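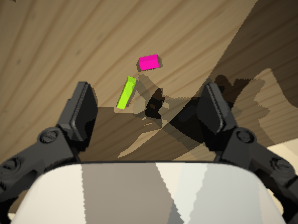 Simulated gripper-camera view rendered in Koria, with a green and a magenta block on a wood surface

Koria is a simulation and control package for robot arms that work on tabletops. It is used to write, test and replay programs that find small objects, plan a grasp and move the arm, all before any of it is run on hardware. The package was developed by Jorent, a software firm, and grew out of an earlier in-house planner called Tatero. The two share a file format for recorded runs, and Tatero recordings can still be opened in Koria without conversion.

Overview

Koria has a physics engine, a renderer, a grasp planner and a controller. The parts run as separate processes and pass messages to each other on a shared clock. A user can swap out any one of them. It is common, for instance, to keep the renderer and controller but replace the planner with a learned policy that takes camera images and returns motion commands.

A task in Koria is described in a plain text file. The file lists the objects, the surface they rest on, the lights, the arm and the cameras. It also sets the limits within which each of these may change from one run to the next. The standard library holds 700 object models, most of them simple solids such as blocks, pegs and cups.

Rendering

Cameras may be fixed in the room or attached to the arm. The wrist camera looks out past the gripper fingers, so the fingers and part of the housing stay in view. Many users train on the wrist view because the position of an object between the fingers can be read straight from the image.

Shadows have been a steady source of trouble for perception code written with the package. Under a single strong light, the renderer draws shadows with hard edges, and a dark patch beside a block can be taken for part of the block or for a second object. Wood textures add to the problem – knots and grain lines are sometimes picked up by color-based detectors. Koria can return a mask for each object along with the image, which lets a developer check a detector's output against the true outline. Soft shadows are available as an option but slow the renderer down and are off by default.

Grasp planning

The planner works in 2 stages. The first proposes grasps from the shape of the target and throws out any that would bring a finger into contact with a neighboring object. The second looks for an arm path to each remaining grasp and ranks the results by length and by distance from joint limits. When blocks lie close together, the first stage often leaves few choices, and the planner may call for a push to separate them before trying again.

Planning can be run with the true object positions or with positions estimated from the cameras. Results from the two modes are stored under different labels, as scores from the first are not a fair guide to how a program will do on a real arm.

Jardine task set

The Jardine task set is a group of tabletop problems released with Koria. It contains 1,947 starting layouts for training and 2,777 for testing. The tasks include lifting, sorting by color and placing one block on another. Lighting and surface texture are drawn from separate lists in the two parts, and the test part includes textures that never appear in training.

A revision dated Nov 13, 2020 fixed a fault in which some layouts placed blocks slightly inside the table surface, causing them to jump when the simulation started. Scores from before and after the revision are usually reported separately.

Limitations

Koria does not model cables, cloth or liquids. Finger pads are treated as rigid, and friction is set by one value for each pair of materials. Grasps near the fingertips therefore tend to hold better in simulation than on hardware – the manual advises adding random changes to the friction value during training.

See also

Grasp planning
Motion planning
Robot simulator
Domain randomization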